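4.2 Naming objects

Most of the quarrels at Pratadton were about nouns. Our first rule said that an object should be logged under the name a shopper would use, and it survived until the annotators met the toy food. 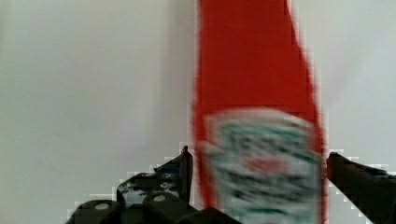

Of the 1,166 episodes reviewed, 472 carried an object name that a second annotator had changed, and some had been changed back. The Cluvico guidelines, which we had adopted with some optimism, devote 17 pages to gripper calibration and one sentence to what things are called. We therefore wrote our own rule: material first, then the thing represented, then any wording legible in that view. Wording remembered from elsewhere stays out. 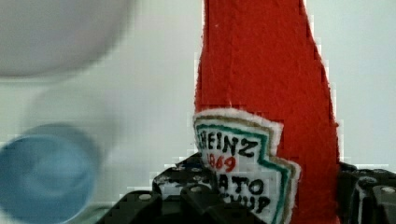 Figure 2. Wrist view, logged as "felt ketchup bottle".

Legibility must be judged view by view, however tiresome this is for everyone paid by the episode. A label does not stay readable just because the annotator has grown fond of it. With "HEINZ" and "1869" stitched across the front in Figure 2, the brand may be entered; "ATO" and "CHUP" are entered as they stand — the annotator may know how both words begin, but the log should not. Thammasiri's reviewers thought this pedantic. We agree, and have kept it.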